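Neglected Tropical Diseases, Unit 7: Snakebite Envenoming
Course handout, Arivstead School of Community Health

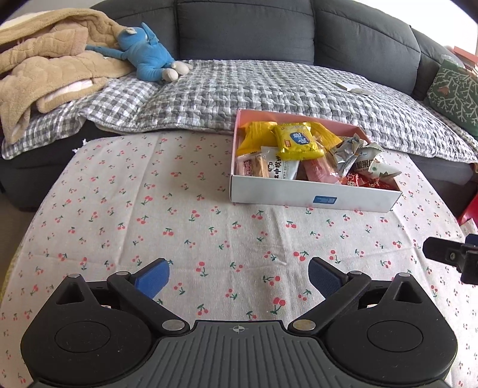
A student in last term's group wanted to know why snakebite is in a disease course at all, when a bite is an injury and doesn't pass from person to person. Surely it belongs with burns and road crashes?

It's a great question, and I'd love for us to start there! Snakebite sits on the neglected list because of who gets hurt and how little help reaches them. The people bitten are mostly farmers, herders and kids in rural places, often hours from a clinic that stocks antivenom. Treatment exists (it has existed for more than a century), and people still lose limbs and lives for want of it. If you remember the last two units, that pattern should feel very familiar.

What venom does

Venom is a mix of many proteins, and the mix changes from species to species, sometimes even within one species from region to region. For this course you need the main groups of effects:

Neurotoxic. Drooping eyelids come first, then trouble swallowing and speaking, then weak breathing. Kraits and many cobras. A krait bite may barely hurt, so a sleeping person can miss it completely.

Hemotoxic. Blood stops clotting as it should. Bleeding gums, blood in the urine, bleeding inside the skull in bad cases. Many vipers.

Cytotoxic. Swelling, blisters, dead tissue around the bite. Spitting cobras and some vipers, including the puff adder.

Real patients mix these up all the time, so treat the groups as a way to organize your thinking.

The 20-minute clotting test

I love this test. Put a little fresh blood in a clean, dry glass tube, leave it standing for 20 minutes, tip it once. If the blood runs, it hasn't clotted, and you have strong evidence of a clotting problem. It has to be glass, and it can't have been washed with detergent. Plastic gives a false result.

First aid

Move away from the snake. Keep the person calm and still, splint the limb, take off rings and watches, and get to a health facility fast. No cutting, no sucking, no ice, no tight tourniquet. Please don't try to catch the snake.

Case data: the Ulville district register

We'll work from the register in class. It lists 958 bites over the study period, and 196 of those patients received antivenom. Before you decide that's too few, remember that dry bites happen and that harmless snakes bite too. What would you need to know about the other patients to judge? Bring a written answer, half a page is plenty.

The Mansour household survey covered the same villages and recorded 2,632 bites for the same period. Compare that with the register and you'll see why I keep going on about community surveys! Think about where people went first, what the trip cost them, and who in the family made the decision.

Before next class

Read the chapter on antivenom production, up to the section on freeze-drying. Look up the early signs of anaphylaxis and the first drug you'd reach for (we'll go through doses together). Register tables are in the Flarnotix folder under Unit 7, and the lab starts at 2 p.m. in March.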